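Proltville council gives up on its hold music, gets more complaints

By Ayana Wolde
7 April 2019

Proltville residents who ring the council about their bins will no longer have to listen to the same pan flute recording while they wait. They are already ringing the council to ask where it went.

The recording, a two-minute loop that had greeted callers for 13 years, was switched off in February when the council moved its phone lines to a new provider, Wistov. Callers now get silence, broken every so often by a voice thanking them for their patience.

The trouble is that people hear silence and assume they've been cut off. So they hang up and ring again, which puts them at the back of the queue, where it is also silent.

Customer service manager Kourosh Shahbazi said his team had logged 180 complaints about the change. In the whole of last year it received six about the music.

"We had a fellow who told us he'd hated that tune for a decade and could we please put it back," Mr Shahbazi said. "I've asked what it would take. There's a form."

The form went to Wistov, which replied that the old recording could not be moved to the new system because no one could say who owned it. A search of council records found an invoice for the original phone system, a warranty card for a fax machine and a note reading "music – ask Glenys". Glenys retired to the coast some time ago and says she was never asked.
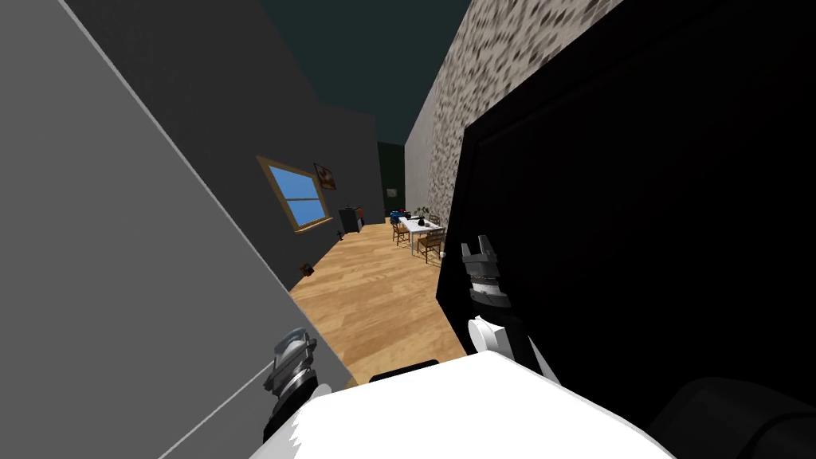 Grey on the left, black on the right and plenty of white in a computer-rendered view.

Wistov has offered the council a choice of replacements from its standard library. Staff at the Magalhães Street office have been playing them over the lunchroom speaker, and opinion is divided. One piano number was ruled out after it was found to make people sleepy. Another, listed as "Bright Morning", has a whistling part that the parking permits desk has asked not to hear again.

A third option is to use local talent. The Ulari Community Band has put its hand up, offering a recording of its Christmas concert free of charge, although it has warned that there is coughing in the slow bits and that the raffle is drawn halfway through the second side.

Mr Shahbazi said he was open to the idea but would prefer something without prizes.

"If you're on hold about your rates and you hear someone call out green 47, you're going to check your pockets," he said.

Until a decision is made, the council has changed the recorded message so that it now tells callers they are still connected and the quiet is normal. It has been getting calls about that as well.

Residents who want to have a say on the replacement can fill in a form at the Magalhães Street counter during office hours. They can also do it by phone, if they don't mind holding.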